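Melliton workshop, speaker notes
Hye-jin Ma, 28 June 2026

Slide 1. Title
Say hello, thank Na-rae Sun (she did half of this and all of the plots). Ask who has tried to get a policy to pick up a necklace. Wait for the groans!

Slide 2. The question
We train on demonstrations recorded with hand-held grippers, in people's homes. Most of our old set was mugs, boxes, bottles: stiff things that stay the shape you found them. So what happens when you add small, floppy, dangly things? Jewelry, cords, key rings. I expected a modest bump on those objects and nothing anywhere else. I was wrong, and I'm so happy about it.

Slide 3. How we collected
2,000 demonstrations, all in lived-in rooms, and we asked people to leave the rooms as they were. Two grippers, one per hand. No script beyond "pick it up, move it, put it down." Slow down on this slide, people always want to ask about it. 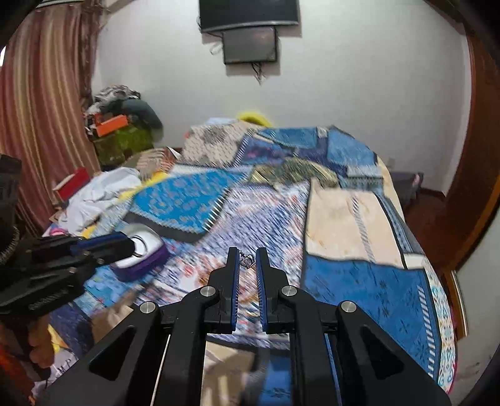

The thing I love about chains is that the grasp is only half the problem. You pinch one spot and the rest swings, so the policy has to wait a beat before it moves on. Our demonstrators do that without thinking. The old Lacson baseline never learned to, and you'll see it in the clip: grab, yank, drop.

Slide 4. Result
Same network, same training time, 3 seeds. The mixed set beats the stiff-only set on chains (fine, expected) but also on thin stiff things like pens and spoons! Point at the right-hand bars. Na-rae thinks it's the slower approach near contact. I lean toward fingertip placement. We still argue over lunch.

Slide 5. What doesn't work yet
Tangled chains. Clasps. Anything shiny in direct sun. Show the Kornach failure clip, let it play to the end.

Slide 6. Next
Ablation on approach speed, to settle the lunch argument. Leave the contact slide up and take questions.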